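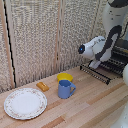
# Kitchen counter tips for people who write the software

These tips are for loading and unloading a dish rack with one arm. I collected them while working on the planner at Nokano, and Sarita Kandpal corrected the parts on perception. Most of them cost only a few lines in a config file.

## Before you run anything

**Check the hand-eye calibration first.** When grasps start to miss, everybody wants to retrain the detector. Touch a known point on the counter with the fingertip and compare it with what the camera says. If the error is above 2 mm, calibrate again and leave the detector in peace.

**Give the rack its own model.** Thin wires are very bad for depth cameras. Half of them disappear, and the planner believes it can pass through. We fit a simple box to the rack, and inside the box we allow only vertical motion above a slot. The box should be a little larger than the real rack.

**Add the cable to the collision geometry.** A loop of cable beside the wrist is easy to forget. Three fat capsules along the arm are enough. You lose a small part of the workspace, but you also lose the snagging.

## Order of the dishes

Plan the near items before the far ones when the far ones are partly covered. If a mug stands before a bowl, the bowl mask will be only a piece of rim, and the fitted center will move toward the visible side. Pick the mug, take a new picture, and then ask for the bowl pose. Do not reuse the old one.

Flat plates are the slow case. For a plate lying on the counter, I keep a separate grasp list with only rim grasps, sorted by distance to the rack. Ezequiel Ortuño tried to mix plates and mugs in one list, and the planner spent most of its time on plate grasps that put the fingers into the wood.

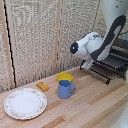 Should the planner wait for a new camera image before every grasp?

Wait for one after each object that was moved, and after each failed grasp. Between the approach and the closing of the fingers, the last image is good enough if nothing else on the counter can move.

## Small settings which help

- Set the approach speed and the retreat speed separately. Retreat from the rack slowly, because the fingers may be near a wire.
- Put a timeout on the planner. Ours is 40 seconds, and after it the arm goes back to the home pose and asks for help.
- Save the image together with the plan. A plan without its image is useless one week later.
- Keep small objects in the scene even when the task does not use them. The plate still has to travel over them.
- Name the slots of the rack from the wall side. We changed this in September and it broke two scripts — please write the direction in the README.

## Logs

My log folder has 3,764 runs now, and 1,746 of them have no note. I regret this very much. Write one line by hand after each run, also when it went well: which object, which slot, what you changed. Amparo Casado made a small script that does not start the next run until the line is written. It is annoying for one day and then you do not notice it.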